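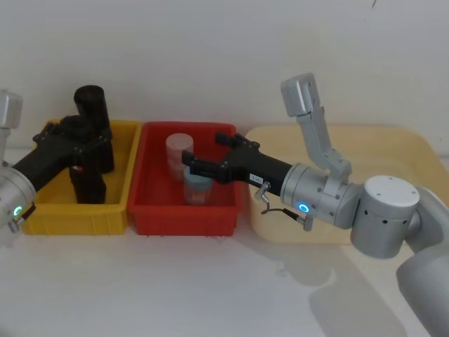 Sorting small containers into bins - speaker notes
Curnden storage and packing day, afternoon slot

Start on time. Say the handout is on the side table and that it has the bin sizes, so people don't need to write them down.

Opening

I run the packing room at Flokura. We send out sample sets of bath and desk items, mostly small bottles, jars and tubes. There are 436 items on the current list. Nearly all of them are short and round, and they fall over.

Talk today is on the bench stage only, the few minutes between the shelf and the box. Shelving is a separate subject. If anyone asks, send them to the Voris people, who are on after the break.

Bins

We use shallow rectangular crates with ribbed sides. Color does the sorting. Yellow is for the dark cylinders, red is for the little pale containers, pink and blue and so on. The cream tray at the end of the row gets whatever has been checked and is ready to box.

Bins go along the back of the table, side by side, and the front stays clear for working. We had them at the front for the first year and sleeves caught on the rims all day.

Why shallow - you can see the whole item without leaning over. A tall item will stick up past the rim and that's fine. We tried deep bins from Ding and people stopped looking at what was in the bottom. Found 77 jars in there at stock check. (Pause, this usually gets a groan.)

Table and wall

White top, plain wall. Pale containers are harder to see on white, I'll admit that, and we went back and forth on it. What settled it was spills. You can see a drip of anything on white. Leave the wall bare. Our old packing charts hung there and people read them instead of the label in their hand.

Picking things up

Reach in from above and open your fingers wider than you think you need. Take the item by the body. Lids come loose, especially on the lighter ones.

Two cylinders standing close together can be held as a pair if they are different heights, with the shorter one in front. Three is too many. Put one down.

Don't slide items along the bottom of the bin. It scuffs the base and then we can't send it.

Keep a gap between items of different colors in the same bin. One behind and one in front, slightly to the side, works for us. Straight lines look tidy but the front one hides the back one.

Numbers slide

Before: 124 returns in a season with the wrong item in the set. After the colored bins: 3. Same staff, same list. Say that the list was also reprinted in October in larger type, so the bins can't take all the credit.

Costs

Crates were cheap. The tray cost more than both bins together - skip this if running late.

Questions I usually get

Can you do it with one color? Yes, with labels on the rim, but it's slower.

What about glass? Separate bench, padded base.

Do you wash the bins? Monday, before the first order. Warm water and a brush for the ribs, dust sits in there.

Leave the bin size slide up while people pack up their things.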